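Workshop Builds > Handheld gripper, second rebuild
Page 1 of 1

wulance
Thread starter
Posts: 385

Continuing from the old thread, which got too long to search. Short version for anyone new: this is a hand-held two-finger gripper with a fisheye camera on it, for recording table tasks by hand. I built the first one at home and the second one at the Farier shop, where I have a bench and a shelf until July.

Changes since the last build:

Finger pads reprinted with finer ridges. The old ones let round handles roll.
Markers moved to flat faces on the finger housings. On the first version I had them on a slight curve and lost detection when the fingers were near closed.
Carriage is now on a linear rail. The sliding dovetail wore out in a month.
Spring rate dropped. My hand was done after twenty minutes with the old one.

Task is setting a breakfast table. Get the fork and spoon out of the wire basket and onto the blue plate, leave everything else alone. The rest of the table is there so that the policy has something to ignore.
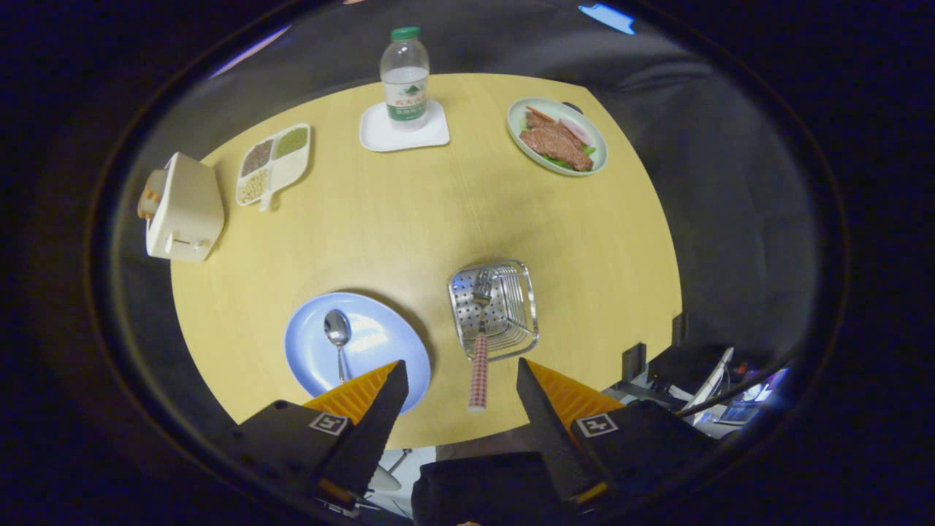 Issue 2

Fork still in the basket, spoon on the plate. What I want opinions on is finger clearance at the basket. With the fingers open, the outside corner of a housing can hit the basket wall before the pads are deep enough to get a decent bite on the handle. I can cut the corner back but then I lose area behind the marker.

Second question is lens choice, which I know will start something.

kedetti
Posts: 710

Cut the corner. You have more material there than you need. Mine has a chamfer down to the edge of the marker's white margin and I have not had a detection failure I could blame on it. Don't go into the margin. The detector needs that white border more than it needs a big marker.

Your actual problem is approach angle. If the handle is leaning, come in along the handle, not straight down. Straight down is how you end up needing the clearance in the first place.

ye_bench
Posts: 325

Disagree on the angle. If you always come in along the handle you are recording a motion that needs a lot of wrist room on the arm side. It's fine in the hand and then the arm runs out of joint 5 halfway through. I did a whole set like that and ended up throwing most of it away.

Come in steeper than feels natural, pinch high on the handle, lift, and rotate once you are out of the basket. It's slower and it looks clumsy but the arm can follow it.

kedetti
Posts: 710

Depends on the arm. Yours is mounted low and close. Mount it higher and the wrist limit goes away.

ye_bench
Posts: 325

My arm is mounted where the bench lets me mount it. So is most people's. He hasn't said where his is going.

wulance
Thread starter
Posts: 385

Side mount, same height as the tabletop, clamped to a separate frame. So I'm probably closer to ye_bench's case. I don't want it on the table itself – the top is round and it rocks if you load one side.

I'll print one finger with the chamfer and one without and run them together for an evening. Both slide onto the same carriage so it's a five minute swap.

farier_loft
Posts: 2

Member at the same shop, first build. Is the ridged pad a flexible print or cast? I tried printing mine in flexible filament and the ridges came out stringy.

wulance
Thread starter
Posts: 385

Printed. Dry the filament overnight, slow the outer wall right down, turn off retraction for the ridges and clean them with a blade afterwards. Print with the ridges facing up. Face down on the bed, they came out squashed on mine.

Cast would be better. I don't have the patience for the molds.

kedetti
Posts: 710

Lens. You said you knew it would start something, so. What is your reason for going as wide as you have? The image circle is well inside the sensor. You are paying for pixels in the corners that never see light.

wulance
Thread starter
Posts: 385

Because the fingers and the whole table need to be in view at the same time, at the distance I actually hold the thing. I tried a narrower lens on the first build. It filled the sensor and looked much nicer, and whenever I got close to the basket the plate dropped out of view. Tracking also got worse, with fewer background features to hold on to.

I crop the corners before anything gets stored. The cost is resolution in the middle, which I can live with for objects this size.

kedetti
Posts: 710

Then a smaller sensor with the same lens gets you the same view for less money and less heat. I'm not arguing for narrow, I'm arguing for matched.

wulance
Thread starter
Posts: 385

Fair. I had the camera already.

ye_bench
Posts: 325

On tracking: what have you got behind the table? Plain black cloth gave me terrible results until I put something on it. One featureless backdrop in a wide view and the localization drifts every time you hold still.

wulance
Thread starter
Posts: 385

Black fabric, with big felt letters on it. High contrast, matte, big enough to survive the distortion.

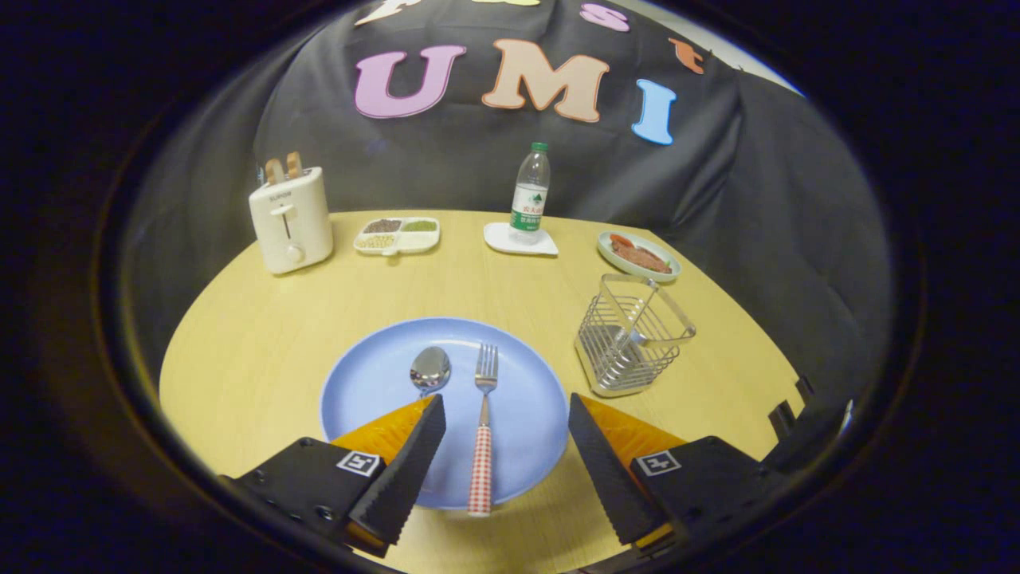

Felt letters on the backdrop, fork and spoon on the plate

I still get drift when I'm very low over the plate and the plate takes up most of the view. Plain light blue gives the tracker nothing. Starting each recording with a slow sweep across the backdrop helps. I hold for a second at the end of the sweep and then start the task.

kedetti
Posts: 710

Letters will do it. Flat printed texture would do it better, more corners per area. Felt has soft edges, and at an angle you lose half of them.

ye_bench
Posts: 325

Printed texture at an angle turns to gray mush on a lens that wide. Large shapes hold up. I'd go bigger before I went finer.

Is the toaster a fixed position between recordings? If everything except the cutlery stays put you'll get a policy that knows where your toaster is and not much else.

wulance
Thread starter
Posts: 385

No, it moves, and so do the grain tray, the bottle and the meat plate. I shuffle between batches. Basket and blue plate get the biggest changes as those are the ones that matter for the task.

farier_loft
Posts: 2

Does the checkered fork handle cause any trouble? I was wondering if the tag detector would pick up squares on it.

wulance
Thread starter
Posts: 385

None so far. The detector wants a dark border around a valid code and a check pattern doesn't give it one. I only look for the two IDs on the fingers anyway and throw out everything else.

wulance
Thread starter
Posts: 385

Results from the finger swap. Chamfered finger on the left, original on the right, one evening, basket moved every few pickups.

The original touched the basket wall often enough to be annoying. The chamfered one touched it now and then, and when it did, it slid off the wire and carried on. Marker detection was the same on both sides as far as I can tell from the logs. Jaw width readings agree with the calipers to around 2 mm at full open, and better than that when nearly closed. I'm chamfering both.

Steeper approach works. Took me a while to stop turning my wrist early.

kedetti
Posts: 710

2 mm is a lot at full open. Check your lens calibration out toward the edge, the markers sit right where the model is worst. Recalibrate with the board held down where the fingers are and see if it shrinks.

ye_bench
Posts: 325

Agree with kedetti for once. Also check the carriage for play before you blame the lens – a rail that size can have some rock in it if the block isn't preloaded.

wulance
Thread starter
Posts: 385

Will do both. Files for the chamfered housing are in the shared folder under rebuild 2, left and right as separate parts. Screw holes are for M3 and need to be drilled out slightly if your printer runs tight.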